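Workshop notebook, Prasodard bench - June, started after lunch

Hand gripper, the older of the pair. It came back to the bench with a note tied to it saying only "closes funny", and I've had the whole afternoon with it, so this is going to be a longer entry than it deserves. Sorry to whoever is reading back through these for something useful.

First thing was the linkage. I worked the jaws open and shut slowly with no load on, listening more than looking, and there was a faint click just before full close. It went away when I pressed sideways on the bars, which made me think of the pivots straight off. The Trestevach notes say to go round the brass eyelets before touching anything else, and I've learned to do as they say (the spring before last I had a set of jaws completely apart before noticing one pivot had crept out, and that was a whole evening gone). So round the eyelets I went. One was a shade proud. I pressed it back with the little arbor tool from the Surkisari box and the click went with it, at least for the 90 cycles I gave it by hand. My thumb would like it noted that 90 is plenty.

A drop of the light oil on each pivot, wiped straight off again. Please don't use the thick stuff in the green tin on this one, lovely as it is on the slides. It picks up every bit of lint going, and then you have black paste in the joints and a gripper that sulks on cold mornings.

Then the pads, and I suspect the pads are the real story. With the linkage quiet I could still feel the jaws dragging as they met. I wore the knitted gloves for the handling, which I like for grip, though they do shed a little, so go over everything with the soft brush afterwards.

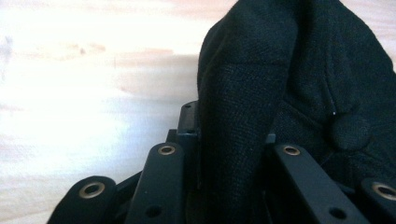
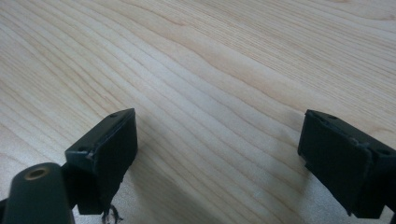
First picture: gloved hand at the linkage, brass eyelets showing. Second: jaws open, with the frayed pad edge on the right finger and threads hanging under the left.

The right pad is the one I don't like. It has gone ragged along the top rim between the two holes, and if one of those flaps folds inwards when the jaws close you'd get just the sort of funny close the note was grumbling about. The left has a pale scuff at the corner by the nearer hole. I could live with that one on its own, but I'd sooner change both together - a new pad facing an old one never seems to sit square, and you end up chasing the alignment for a week.

Spares: there should be a strip of pad material in the Wojcik drawer, under the shims. If it's the thin sort, it will want a shim behind it to bring the faces back to where they were. I'd cut both pads from the same strip, clean the fingers down well, and leave the adhesive overnight with the jaws open. I know it says 5 hours on the tube. Overnight, please.

Still to do:
Trim the hanging threads, don't pull them
Change both pads
Check the finger screws once the pads are on
Another run of 90, then the foam block and the smooth peg
Look at that eyelet again after a few days of proper use

I've left it on the bench with the jaws open and the note still tied on, with "pads" written underneath. Kettle next, then the drawer.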